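August, 7:20 am. Timing bench, hurdles rig.

Re-ran the touchdown mats with the Sendero logger after Gerardo swapped the lane 4 cable. Sampling is stable now. Over 3083 contacts in the log with no dropped packets, so the fault was the connector and I am closing that item.

Hurdle unit splits still read late on the trail leg. Offset is 20 ms at hurdles one to five, then 45 ms from six onward. Looks like clock drift in the second Irkico hub - not athlete related, both runners show the same step. Lino wants the hub re-synced between reps. Tried it twice, drift came back within 60 seconds.

Bianchini mats: foam edge lifting at the inside lane line. Taped for now, order new edging.

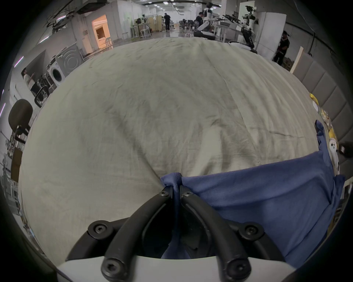

Blue cloth, gripper closed on a fold.

To do: swap hubs one and two, repeat the flat 400 before any hurdles go out. If the step follows the hub, send it back to Prokside. G. Villa has the spare key for the track store, L. Carbone to book lanes 3 and 4.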